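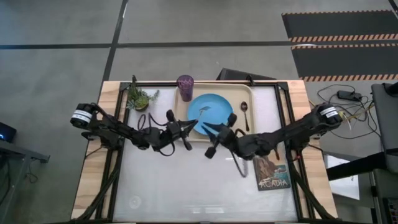 Against the Perfect Demonstration

August 29, 2025
By a staff contributor, Merthorpe
2 min read

I have spent a good part of this summer teaching a machine to clear a tray, and I would like to register a complaint about excellence. Our first batch for the Zurnano project was 100 demonstrations, every one of them lovely. The arms glided. The plate went where plates go. The policy trained on them was a concert pianist until something sat an inch off its mark, at which point it performed the whole piece on air.

The trouble was us. We had quietly thrown out every fumble, the way people delete photos in which they are chewing. 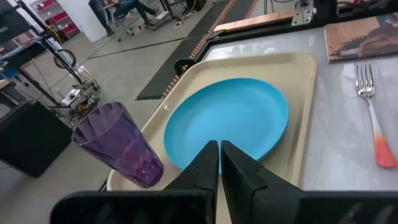 So the next 30 had mistakes left in. Missed grasps, second tries, a long hesitation over a cup while the operator reconsidered a career. They are painful to replay and I'd trade most of the pretty ones for them. A learner that has only watched success has no idea what to do on a bad morning, and a gripper has a lot of bad mornings.

The folks at Drotham want 600 episodes by September and would prefer them tidy, as tidy ones look good on a slide. I sympathize. I also notice that the slide never has to pick up a fork.
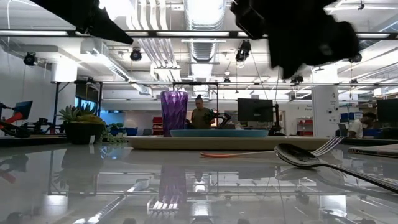
How many demonstrations are enough? It depends on how much they differ from each other, and 10 that start from awkward places can teach more than a long run of near copies.

My modest proposal is that we stop grading operators on smoothness. Pay for variety. Move the tray between takes, swap the spoon for something less agreeable, and let the new hire drive before she gets good at it.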